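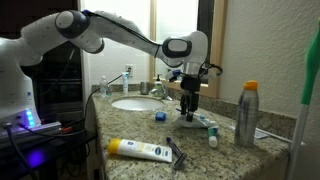 December, notebook, vanity tidying

Second go at the bathroom counter today, and I am so much happier with the plan than I was in the morning! The question is still the one Henok wrote on the whiteboard: what has a home on a vanity, and what only gets parked there? The granite makes it harder than I expected. It is speckled beige, brown, gray and black, so anything small and brownish just sinks into it, while the white tube with the blue markings reads beautifully from the doorway. I want to use tubes like that as our anchor items and judge the small stuff against them.

Zones as agreed with Mireille:
back left of the sink – tumbler, tall bottles
behind the sink – soap, next to the faucet
right side – tubes, brushes, caps, anything for teeth
front edge – nothing, ever (Mireille underlined this twice)

Allowed 18 items in total, which Pascal thinks is generous. He would go lower. I'd like to hold at 18 until we have a full round in Sabina's sheet, then argue.

Measured the clear strip in front of the basin with the steel rule. Kept a 30 mm margin at the edge and marked it on the Kurance plan. Urszula asked for the strip behind the faucet too, still to do. The rule is too long to lie flat back there, so bring the short one.

Started from a proper lived-in mess for the afternoon round, and it is a lovely hard one. Caps are the worst. Last time we finished with two that fitted nothing, and they are still in the Purus box if anyone misses them.

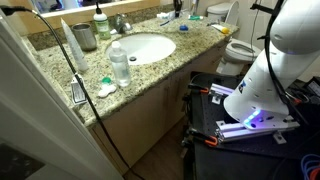

Afternoon layout, soap and tumbler at the back, clear bottle and lens case up front.

The lens case is my favorite problem in the whole set. It is small, it lies flat, and by the zone rules it has to leave the front edge, but where would a person look for it half asleep? I say right beside the tumbler. Henok says with the toothpaste. Both go on the list, we try his first.

Also need a rule for tubes: standing on the cap or lying down? Standing saves so much space! But the thin ones tip as soon as you reach past them. Maybe a cup for those, Sabina has a spare from the Collet shelf trial.

To do:
short rule
rewrite zone card, bigger letters
ask Pascal about 600 mm counters, does the front strip even survive?
new page for the drawer underneath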